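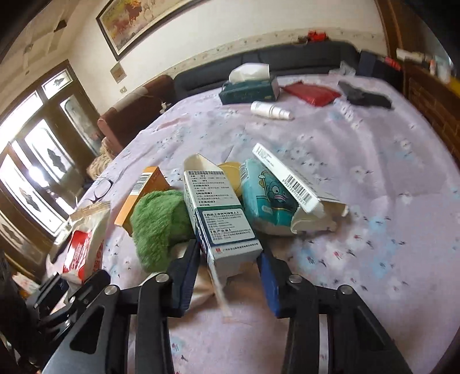

Keep the Home Robot Slow

January
By a member of the Dotirow workshop

I am building a gripper at home for the second winter now, and I want to defend an opinion that is not popular in our workshop. A hand built at home should be slow, it should be held by a person for a long time before it gets a motor, and it should learn its work among the things that people really leave lying on a table or a sofa.

In Villalba, where I live, we have a shared workshop with the name Dotirow. It has good tools and warm light, and on one wall there is a list where members write what their machines can do. Almost every line on this list is a speed. One member's arm moves 600 blocks in an evening. The blocks are all the same and they stand in a row. I have respect for this work, because I know how hard it is to make a cheap arm come back to the same place. But I do not have 600 blocks in my house, and I think the other members do not have them either.

What a house has is boxes that somebody opened and did not close. Take a medicine box. When it is new it is a perfect block, and every gripper in the world can lift it. After one use there is a flap standing up and another one hanging, and the jaws must decide which part is the box. If they close on the flap, the paper bends and the box stays where it was. A snack bag has the opposite problem, because it has no real sides at all, only a place where today there is air. Soft plastic packs slide. A plush toy can be taken from any direction, so it teaches the jaws very little, but it likes to cover the thing you wanted. And a patterned cloth under everything makes long folds, and a fold can look like an edge.

When I started, I thought like the others. I bought two motors from a firm called Cledik, good ones, and I put them in before I understood the linkage. The first version closed very fast and with much pride. It also pressed everything to the same thickness. I spent the evenings writing code to make it gentle, and I did not see that the geometry was wrong. The pivots were too close together, so the tips turned inward at the end of the movement and pushed soft objects away. No code repairs this well. I took the motors out in January and I worked the jaws with my own hand, and after one evening I felt the mistake in my fingers.

This is the center of my argument. A tool that you hold tells you things. You feel when the pad starts to slip, you feel that cardboard is stiff along one side and weak along the other. A motor also can feel, in a manner of speaking, if you read its current, but you must already know what you are looking for. The hand gives you the question first.

My friends at Dotirow answer that this is romantic, and that a robot which needs a person on the other end is only a long pair of tongs. It is a fair answer. I do not say that the person must stay forever. My present gripper, which I call Flekum, will get its motors back. I say only that the order is important, and that many home builders reverse it because a motor makes a nice noise and a visitor can be impressed by it.

They say also that a mess is a bad test, since you cannot repeat it. If the bag lies differently each time, how do you know that the new pads are better than the old ones? Here I must admit that I have changed my practice a little. For the pads I now use a fixed arrangement, because foam and rubber should be compared on the same object in the same position. But for the jaws as a whole I keep the mess. A number that I can repeat, about a situation that never happens, does not help me much.

There is the question of safety too. In the same house where the machine works there are eyeglasses, and they lie between the other things with no respect for my project. A fast arm that makes one mistake in 590 movements sounds excellent on our wall. If this one mistake is a pair of glasses, the family will not ask about the other 589. A slow jaw gives a person time to say stop, and it gives thin frames time to move aside.

I proposed that we add a second column to the list at Dotirow, for the objects a machine has not yet managed to pick up. For the moment mine is the only line with something in it: tissue, one sheet, from the box.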